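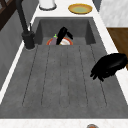
According to Chunhua Yuan, the Dredesgate Course is best understood as a reading program with some teaching attached, and most later accounts have followed that view. The course is a two-year program of lay study in the Hebrew Bible, centered on the books of Samuel, Kings, Ruth and Psalms. It is taught in English in the town of Dredesgate and, in a shorter form, in Grumwood. No degree is awarded.

Name

The name comes from the town. Early handouts used the title Readings in Scripture for Adults, which still appears on the cover of the course book. Students in Grumwood usually call their version the Short Course.

Origin

The course grew out of an evening class on the Psalms. Members of the class asked for something longer that would cover narrative books as well as poetry. The first full syllabus was drawn up by Arnel Quiambao, who had been teaching the evening class and wanted students to read whole books in order. At the time, most local classes worked from short selections chosen by theme.

The first version had no secondary reading at all. This was changed after the opening year, when students said they could not follow the sequence of kings without help. A table of reigns and a short guide to place names were added, and both remain in the course book.

Structure

The program is divided into 78 sessions. Each session has an assigned passage, which students read at home, and a shorter passage that is read aloud in class and discussed line by line. Two published translations are compared throughout. Knowledge of Hebrew is not required, but the alphabet is taught in the first month so that students can use a concordance and recognize repeated roots.

The first year covers Samuel and Ruth. The second covers Kings and a selection of Psalms, with attention to the headings that connect certain psalms to events in the life of David. Whether these headings should be read beside the stories has been a point of disagreement among the teachers. In Dredesgate they are read together. In Grumwood the headings are left until the last weeks, and students are asked to look at each psalm first without them.

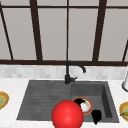 The Grumwood version also drops most of the second half of Kings and replaces the written work with a spoken presentation. It runs to 30 sessions.

Written work

Students in the full course write four papers. The first is a summary of one chapter with no outside sources. The second compares two translations of the same passage, and the third follows a single word through one book. The fourth is on a subject agreed with the teacher. Papers are returned with comments and are not graded. Attendance is recorded, and a student who misses more than a quarter of the sessions in a year is asked to repeat it.

Course book

The course book has 341 pages. It contains the reading schedule, the table of reigns, outline maps, discussion questions and a glossary. The current edition was issued on 19 October 2023 by Vovitz, which also prints a separate booklet of the Psalms material. The maps were redrawn for this edition by the Lei studio. Earlier copies can still be used in class, although the page references differ after the section on Ruth.

Reception

Around 1000 people have completed one version of the course or the other. Yuan's review praised the slow pace of the first year and found the treatment of Kings too crowded, especially the sessions on the divided kingdom. Quiambao replied that the second year had been planned to move quickly so that students would meet the prophets Elijah and Elisha before the August break. The order of those sessions was later changed, and the Elisha stories now follow the break.

See also

Books of Samuel
Books of Kings
Psalm headings
Adult religious education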